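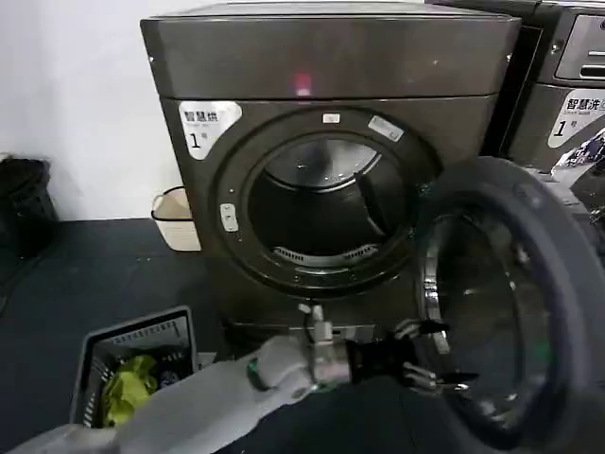 Dryer number 1, with its 智慧烘 label.

Plalton: a pile of household hints

Hi, and thanks for stopping by! Plalton is 2,031 short household hints, typed up from the notebooks my aunt's neighbors kept in their kitchen drawers. Stains, jam, squeaky hinges, moths (so many moths). Xuân Sầm did most of the typing and I did most of the arguing about commas.

What you get

There are 2 files. hints.csv has one hint per row, with the columns id, topic, text and notebook. notebooks.csv says who kept each notebook and what town they lived in. Both are UTF-8 – please don't open them in something that will chew up the accents, Drahomíra Čierny has been through enough.

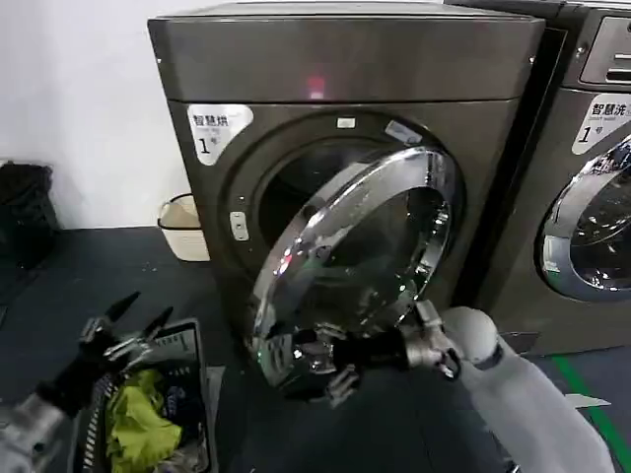

Spelling is left the way it was written, so "vinager" stays "vinager". If a word couldn't be read at all I put [??] in its place. 80 rows have no topic yet, mostly the ones where a recipe wanders off into gardening halfway through.

Please don't treat any of it as safety advice! A few of the cleaning mixes are a truly bad idea, and those have "do not try" in the topic column. 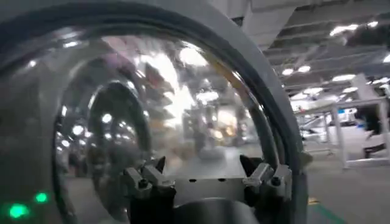
Metal gripper under a clear curved shield, ceiling lights reflected in it.

Changes

April 2019 – added the Istera notebook, fixed the doubled ids that Miloslav Štěpánek spotted.

Still to do: Oľga Štefanec's pages on pickling, which I hope to finish in May.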